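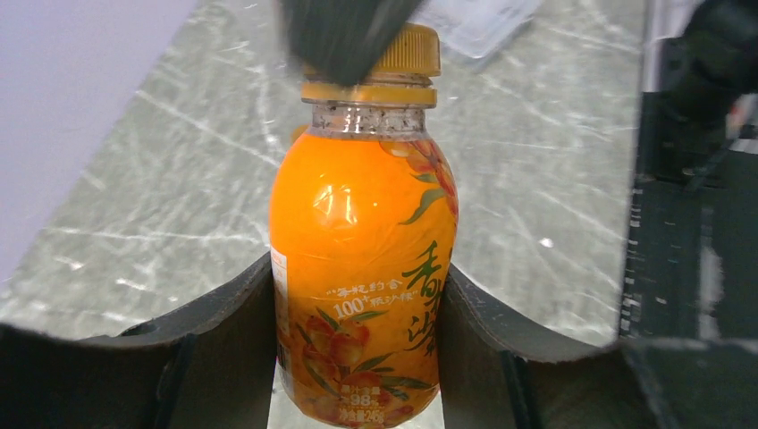 Sea buckthorn juice, small bottle
Sold by Stirnley – drinks & pantry

Juice content 98% or higher per the label. Sour, bright, a bit oily the way sea buckthorn is. If you've only had the sweetened kind this one will make you blink. Drink it cold, or stir it into hot water with honey.

Pack options
Single bottle
Tray of 20 – best price per bottle
Mixed tray with Noh barley tea (back in June)

Details
Bottle: plastic, screw cap, fits a lunch bag or a car door pocket
Label: orange shrink wrap, printed in Chinese. English ingredient sticker goes on the tray, not on each bottle, ask if you need extras
Net volume: 245 on the label
Berries: label says 100+ in each bottle
Color: opaque orange. Stains! Wipe counters right away, and keep it off white shirts

Storage
Cool dark shelf untill opened. Then fridge, finish within 2 days. Shake first – the pulp settles and the last mouthful gets thick. Don't freeze in the bottle.

Cap is on tight from the factory. Dry hands or a rubber glove. Ring under the cap should be whole when you get it, if it's not send us a note and we replace the bottle, no return needed.

Shipping
Orders in before noon Tuesday go out same day from the Kandumska warehouse. Trays ship in a Zukport carton with dividers. Single bottles get a paper sleeve, please recycle. No shipping on trays to PO boxes, sorry.

Cafes and shops
Pallet price starts at 200 bottles. Over 4000 we quote by the load, allow extra time. Shelf cards are free with any pallet, just tick the box at checkout.

Stock note
Tray of 20 is low right now, more coming. Singles fine. Wholesale orders not afected.

Goes well with
Plain yogurt, sparkling water, ginger syrup
See also: Noh barley tea, Stirnley honey sticks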